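Skullden (video game)
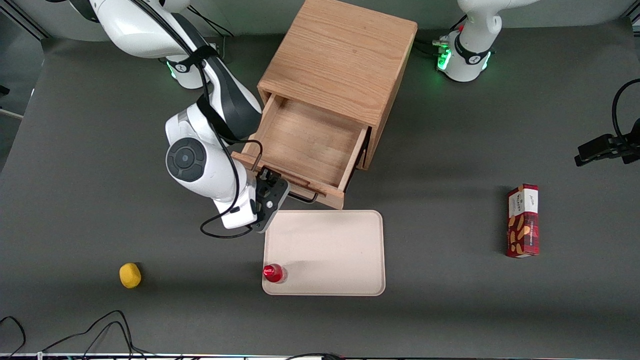 A small wooden cabinet with its single drawer pulled out.

Skullden is a puzzle and exploration game made by the small studio Brastari. It takes place in a sprawling old boarding house on the island of Igwe, where the player, a young clock mender named Belis, has come to settle the affairs of a great-aunt she never met. The game is fondly remembered for its slow pace, its creaky sound effects and its enormous number of drawers, cupboards and boxes, nearly all of which can be opened.

Gameplay

The player guides Belis through the house one room at a time, picking up letters, keys and odds and ends and working out where each of them belongs. There is no fighting and no clock to beat, and a player who gets stuck is free to wander off, make tea in the kitchen and come back to the problem later. Many people have said the tea is their favorite part.

The house has 89 rooms, though quite a few of them are little more than closets, and two can only be reached by finishing the side story about the lighthouse keeper. Objects are handled directly – a drawer has to be dragged open with the mouse or stick, and some of them jam halfway if pulled too fast. Across the whole game there are 3,356 items to find, most of which have no use at all apart from a line or two of comment from Belis, who has something kind to say about even the plainest button or spoon.

Progress is kept in a household ledger, which fills up with Belis's handwriting as she goes. A later update added a percentage to the last page, and reaching 100 percent unlocks a short scene on the ferry home.

Development

The game began as a hobby project of Helju Sepp, who had been drawing floor plans of made-up houses for years before she thought of putting one in a game. She was joined by programmer Arūnas Rimkutė, who wrote the system that lets furniture be moved and opened, and later by Gunārs Priedītis, who recorded the sounds. Priedītis visited secondhand furniture shops with a microphone in his coat and came home with more than 200 recordings of hinges, latches and runners, a good many of which ended up in the finished game.

The story was written by Oranuch Thepsuriya. Her first draft was a ghost story, and traces of it remain in the attic chapter, where the music drops away and the floorboards seem to answer Belis's footsteps. The title comes from that draft as well – the Skullden was to be a locked cellar, and the name stayed with the house after the cellar itself was cut.

A free demo containing the ground floor came out in May and was well liked, although players complained about the inventory screen, which was redrawn before the full release on Sun 25 August.

Reception

Reviewers praised the writing and the sound, and were more divided over the length. Ronaldo Rivera, in a long and affectionate review, called it "a game for people who read the backs of old postcards," and admitted he had spent a whole evening in the linen room. Others found the middle chapters slow, with too much walking back and forth between the two staircases.

See also

List of puzzle video games
Point-and-click adventure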